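Lounge refurbishment at Costmont House: second progress report to the Donati Fund
Prepared by Nives Sartori, project coordinator
Last updated: April

Dear members of the Fund,

This report covers the period after our first letter, and it concerns mainly the lounge on the ground floor. As you know, the grant was given so that relatives who stay overnight at Costmont House have a comfortable room to sit in during the long hours. In the first letter I could only write about painting and the electrical work. Now I can write about furniture.

The long sofa was delivered by Larkeck in the last days of winter. It came in sections, and the men needed two hours to bring it through the side entrance, as the main door was too narrow by a small measure. We chose a cream color after much discussion. Arben Dumitrescu, who manages the house, was afraid that it will show every mark, but the samples in brown made the room look heavy. The headrests can be adjusted, which was a wish from the families in our survey.

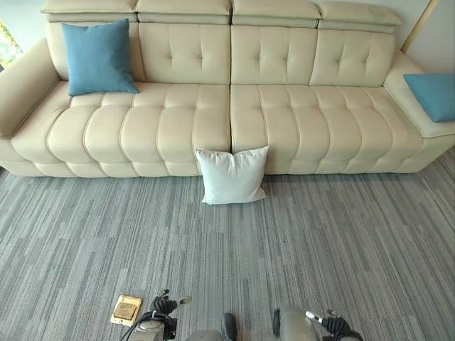

The new sofa in the lounge, with the teal-blue pillow at the left end.

The surface is smooth to wipe, but the stitched channels and the small buttons collect crumbs. The cleaning team has asked for a soft brush attachment for the vacuum cleaner, and we bought it from the small equipment line. The cost was below 100 dollars and does not change the total.

Pillows and their care

We had foreseen pillows in two groups: the smaller ones in color, for the back, and the bigger ones in a pale shade, for people who wish to lie down. All were ordered from Bimeck. The covers should be washed every two weeks, and this is now written in the cleaning plan.

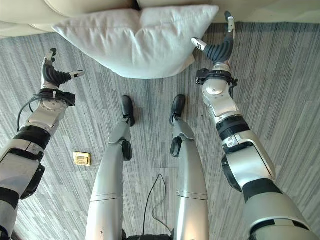

Storage of the pillows is the point where our plan was not good enough. We thought that they would always stay on the seat, but people need the full seat to sit, and then a pillow must go somewhere. The big pale one is the most difficult in this sense. Leaned against the front of the sofa, with its lower edge on the floor, it takes a good part of the place where people put their feet. We would like to buy a low open bench for the wall opposite the window, and Primo Bianchini from our workshop has made a drawing. I attach it to the paper copy of this report.

About the colored fabric I can be more positive. The teal was selected by Wanting Xu, who wanted one strong color among the gray and the cream. The weave is thick enough that we expect it to keep its shape for some years, and it does not feel rough on the face. We have asked Bimeck to keep the same fabric available for replacements. 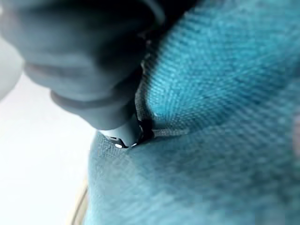

Floor

The gray striped floor covering was laid before the furniture came. We compared it with a plain beige one of the same price. The stripes hide dust better between one cleaning and the next, and the tone goes well with the pale wall. One thing remains open with the supplier. The strip under the door to the corridor was delivered in a wrong length, and a temporary one is fixed there until the correct one arrives.
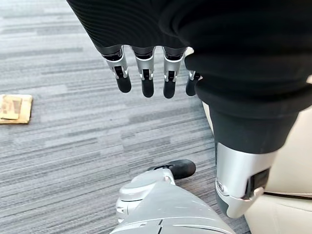 The supplier has promised it for the next delivery, without extra cost for us. When it is mounted, I will ask Arben to sign the acceptance paper, and only after that the last part of the invoice will be paid.

Budget and next steps

The furniture and the floor are inside the approved amounts. The money for lighting is not yet used. We ask for your permission to move a part of it to the bench, which was not in the application. The next report will cover the reading lamps, the curtains and the answers of the families after their first months with the room.

With kind regards,
Nives Sartori

Comments

Gemma Benedetti: Thank you, Nives. The bench seems reasonable to me. Could you send me the drawing by e-mail too? I receive the paper copies very late.

Primo Bianchini: Small correction, the bench can also go under the window, the radiator there was removed. I will draw it in both positions.

Wanting Xu: Please tell the cleaning team to wash the teal covers separately from the pale ones, at least the first times.

Nives Sartori: Gemma, sent this morning. Wanting, I added it to the plan.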